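In Defense of the Loud Suitcase

My sister-in-law calls my suitcase "the fire hydrant." A guy at the airport in Messina once asked me if it was a prop. I've had it for a long time now, long enough that I've stopped being embarrassed and moved on to being a pest about it, so let me make my case (sorry) for buying luggage in a color you'd never wear.

Go stand at any baggage carousel and look at what comes down the chute. Black, black, navy, charcoal, black with a ribbon. I counted on one trip, because the belt had jammed and my phone was dead, and of the first 20 bags, 17 were black or so close to it that I'd need a window to tell. Their owners were all doing that little dance where you lunge at a handle, flip the tag over, and mutter an apology to the person standing next to you. Mine came out and I knew it from across the hall. I was sitting down! I had time to finish my pretzel.

I used to be one of the lungers. My old bag was a soft black thing with a pocket on the front that never closed right, and I took the wrong one home from Warnmont exactly once. It was full of ski socks and somebody's retainer. We met up in a parking lot at ten at night to trade back, both of us very polite about it, and I started shopping the next morning.

What I ended up with is a hard shell, red all over. And I do mean all over, because whoever designed it didn't stop at the shell.

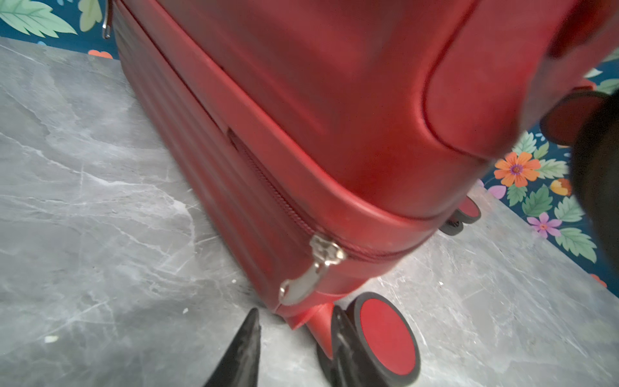
Even the hubcaps match.

I love that they did the wheels. It would have been so easy to leave them plain black and call it a day, and I bet most shoppers wouldn't have noticed. The zipper is dark red too, and then the pulls are silver, like the trim on an old car. I have no idea if that costs more to make. I just know that when I roll it over a nice floor I feel like I'm parking something.

Now, the arguments against. I've heard them all, mostly from family.

The first is that a bright bag shows every scuff. Sure it does. So does a black one after a couple of flights, only on a black one the marks come up gray and dusty and make the whole thing look tired. I'd take a scratched red bag over a tired black one any day of the week. Mine gets wiped down with a damp dish towel when I get home, maybe a dab of car polish if I'm in the mood, and then it goes back in the closet.

The second is that it attracts thieves. I've gone back and forth on this one. I can see how a shiny suitcase might say "something good in here" to the wrong person. But if I were going to walk off with a stranger's luggage, I think I'd want one that looked like everybody else's, so I could say oops. Try saying oops while dragging a fire hydrant through the exit.

The third is the one that gets under my skin, and it's that a grown-up should have sensible luggage. I did go and look at the sensible stuff. There's a Unik store in the mall near me and I spent most of a lunch hour in there, where the saleswoman showed me a wall of gray and told me gray was "timeless." Maybe so. I noticed she had a yellow lunch bag behind the counter.

I think a lot of us buy suitcases the way we buy water heaters. You get one when the old one dies, you get it fast, and you pick the one that won't start a conversation. Which is a shame, when you think about where a suitcase goes! It comes along on honeymoons and to new jobs and to funerals too, and it sits in the corner of every hotel room you'll ever sleep in. I've looked at mine from bed at 53 degrees in a rental with a broken heater, and it cheered me up a little. I can't say that about my water heater.

I will give the black-bag people one thing. There is a certain kind of work trip where you'd like to slip in the side door unnoticed, and you can't do that with mine. I showed up for a meeting at Dinodov straight from the train and the whole front desk turned around. Someone said "Well, here comes Santa." I got asked about it at lunch, and then again at coffee, and one of the people who asked emailed me a month later to say she'd bought a green one.

So that's one convert. My sister-in-law is holding out, but her bag lost a wheel in December and she's been looking at orange.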